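Ticket 2079 – Wrong birth year and missing credits on actor profile
Status: Solved
Opened by: Jozef De Bruijn
Assigned to: Roscoe Whitlock
Section: Biographies / Television

Hello, I manage the profile pages for the drama series Tralbridge. On the page of the lead actress, Fukik, the age in the top box is 17 but the text below gives her birth month as February and her age as 27. The second one is correct. I changed the box two times and pressed Save, and both times the old number came back after I reloaded the page.

Also the list of credits stops after the first season of Drolton. She was in the second season too, and in the short film Yuen. When I try to add them I receive "Error 400 – field not accepted".

Reply from Roscoe Whitlock, 29/05/2024
Thank you for the clear report. Please tell me which browser you use, and if the article picture still loads for you in the editor. Sometimes the box and the picture are locked together.

Reply from Jozef De Bruijn
I use Firefox. I tried also with a private window, same result. The picture loads normally. 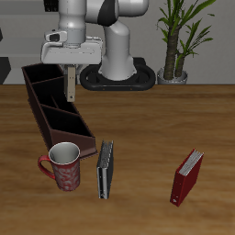
Robotic arm at a wooden tabletop

Reply from Roscoe Whitlock
Then the picture is fine. I found the lock in the box – an old import from February was still writing its own age every time you saved. I have removed the import for this profile. Please enter the birth date again, not the age, and the system will calculate it.

For the credits, the title field does not accept a title with a slash. Please write the season in the separate field.

Reply from Jozef De Bruijn
The age is now correct and stays correct after reload. Drolton season two is added. Yuen is added also, but it stands above Drolton and it should be below. Can I move it myself?

Reply from Roscoe Whitlock
Yes, with the small arrows on the right side of the list. Save once after moving. I close the ticket now, but you can open it again within 17 days.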